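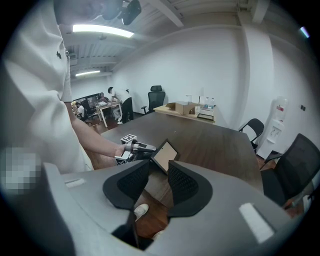 Delete it and see who screams, Trí Tạ told me, and then went back to eating a sandwich as though that settled the matter.

We were talking about dead code. I'd asked what to do with a function called recalcLegacyTotals, which sat in the billing module of a scheduling program named Nonutik and which, as far as I could tell, had no callers at all. It had a comment on top that read DO NOT REMOVE, in capitals, with no name and no reason. I'd been staring at it since 9 in the morning. I'm the kind of person who keeps the spare screws that come with flat-pack furniture, so deleting things doesn't come easily to me.

I had joined Clunau in April to work on Nonutik, and my first assignment was to make the thing smaller. There was no new feature waiting behind it, no big rewrite. The build was slow, new hires kept getting lost in it, and everybody had a story about spending a day fixing a bug in a file that hadn't run in years. (Mine came in my second week. I fixed a date-parsing bug, wrote tests, was very pleased with myself, and then found out the parser had been replaced before I was hired. The tests were the only thing that ever called it!)

So I went looking for what was dead, and I started the way I think most of us would, by searching for the name of each function and seeing what came up. If the only hit was the definition, out it went. That works nicely for an hour or so. Then you meet the code that builds a function's name out of two strings and looks it up while the program is running, and a plain text search will tell you, with great confidence, that something is unused when it's the thing that sends out invoices.

Next I tried a proper analyzer. The one we use is called Viller, and it reads the whole program, starts from the entry points and marks everything it can reach. Whatever is left over goes in a report. Ours listed 298 functions. I printed it out, which got me some looks, and went through it with a green pen.
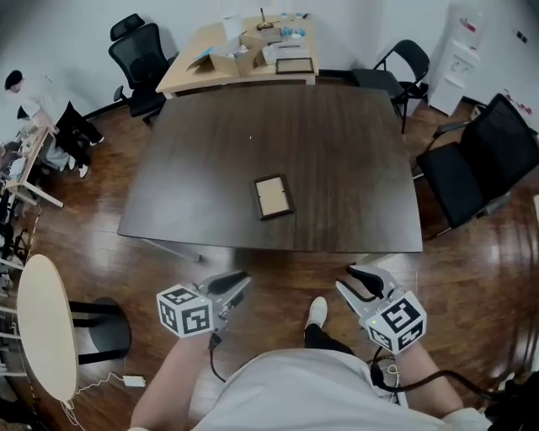
A picture frame lies face-up near the middle of the table.

A report like that is a list of suspects. Viller can't see a call that comes from a database row, or from a template, or from a customer's own script that somebody agreed to support over the phone. It also can't see the reverse case, and that one bothered me more. Plenty of code is reachable on paper and never runs in real life. There's an if statement in Nonutik that checks for a fax modem. The analyzer thinks it's alive and well.

For that you have to watch the program while people are using it. We put a tiny counter in the front door of each suspicious function, so that every time it ran it bumped a number in a log. Nothing fancy, and cheap enough that we could leave it switched on in production. Then we waited, and waiting is the part I'm worst at. After a week the log looked so empty that I wanted to start chopping. Trí wouldn't let me. Some code only wakes up at the end of a month, he said, and some of it only at the end of a quarter, and there's always one routine for leap years.

He was right about the quarter. On the first night of the new one, 5 functions I'd already crossed off in green lit up between midnight and 2 a.m. One of them was recalcLegacyTotals. It was being called by name from a scheduled job, and the job was stored in a table I hadn't known existed. I uncrossed it, and I replaced DO NOT REMOVE with a sentence saying what calls it and when. I still think that comment is the most useful thing I wrote all spring.

The rest I took out in small pieces. I'd like to say I planned it that way, but my first attempt was one enormous change that touched everything, and the reviewer sent it back with a single word, which was "no." Fair enough! So I cut it into batches of 20 functions, each one doing nothing except removing things. No renaming along the way, no tidying of the indentation, however badly I wanted to. A change that's all red lines is very easy to read and very easy to undo, and we did undo one, when a customer's export button stopped working on a branch of the code that Viller had sworn was deserted. 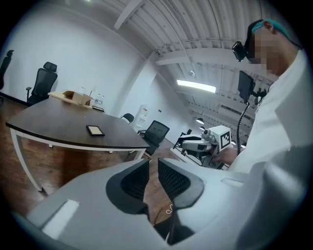 Teal cap, white lab coat and a robotic arm.

What surprised me was how personal it got. I removed a report generator called Ranjbar, an internal project that had been shut down before it shipped, and a colleague wandered over to ask, a bit too casually, whether I'd noticed the sorting routine in there. I had, as it happens — it was lovely. It was also 3,240 lines away from anything that could ever call it. He asked if we could move it to a utilities folder in case it came in handy. I told him it would be in the version history forever, and he said that isn't the same, and I knew what he meant. I've never once gone back into the history to rescue something. You have to remember that it exists before you can look for it.

We settled on a text file, graveyard.txt, at the top of the repository. Each removed chunk that somebody cared about gets one line with its name, what it did, and the commit where it was last alive. It costs next to nothing to keep up, and people like adding to it. Ranjbar's line also says "nice sort," which I didn't write.

I'm partway through the templates now. The counters are still running, and the fax modem check hasn't fired, but I've promised to leave it alone until the next quarter closes.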